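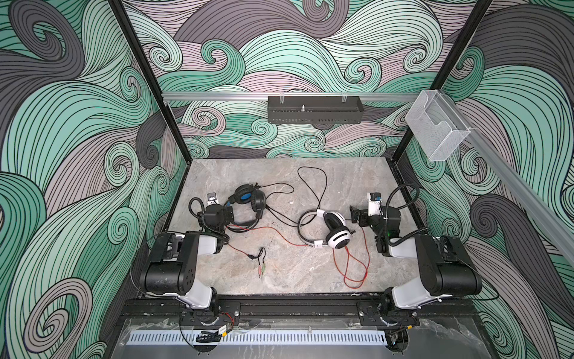

The Wastska two-arm trial kit from Kastoris is for folks who want to try our grippers on their own awkward stuff before they buy. Boxes and blocks are easy, so we like to start with headsets – one black, one white, with cords trailing over the table – and let both arms have a go. Each wrist carries its own small camera.

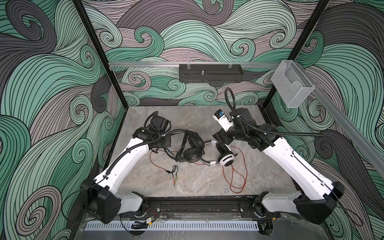

*Both arms over the table, two pairs of headphones between them.*

You can order 40 mm or 80 mm fingers, and swapping them takes one hex key and a little patience. Orest Harasym on our bench likes the narrow ones for headbands, and he'll happily talk you through it. 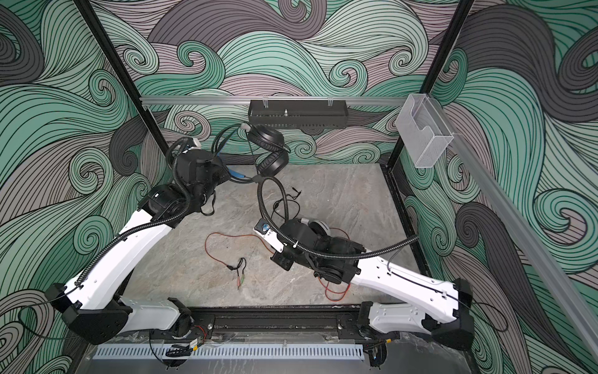 Kits ship on Friday. Part no. 508, spare finger pads included – do ask if you need more!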